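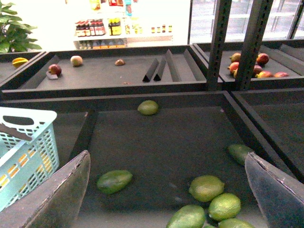 What's an embargo? Big word, pretty simple idea. One country says to another: we won't buy your stuff, and maybe we won't sell you ours. No tanks, no shooting. Just trade, stopped. Think of green fruit in a gray bin, round ones and longer oval ones. Fruit like that can cross a border before somebody eats it. With an embargo on, it gets stuck on the wrong side. Farmers can't sell. Stores have to look someplace else.

Let's try it with two made-up-your-mind neighbors, Greltis and Atinga. They share a border and they both want the same river valley. Talks go nowhere. So in November Atinga says no more fruit from Greltis. That's an embargo on one thing. Greltis gets mad and stops selling fuel back. Now theres two.

Who gets hurt? Usually both. Greltis had 1,029 trucks going over every month. Now they sit. In Atinga fruit costs more, and buses run less because fuel is short. The leaders who started it mostly still get lunch.

So why do it? Pressure. The idea is that losing money will make the other side change its mind, without a war. Sometimes works. Sometimes the other side just finds a new freind to trade with. Greltis might sell to Brilov instead, 3,588 miles away. Long trip, lots of fruit goes bad, but it's something.

Can people cheat? Yep. Smuggling. Or sending goods through a third country with new labels on the boxes.

Is it the same as a blockade? No! An embargo is a rule you make about your own trade. A blockade is when ships or soldiers stop anyone getting in or out. Much more serious, and it can start a war.

How does it end? Talking, mostly. Can take 9 weeks, can take 19 years. Food and medicine are often left out of the rules so regular people don't go without.

Reading time: 2 minutes

We use cookies to remember your settings. OK / Change settings

More explainers
What is a treaty?
Why do countries have embassies?
Who draws the lines on a map?
What does a ceasefire mean?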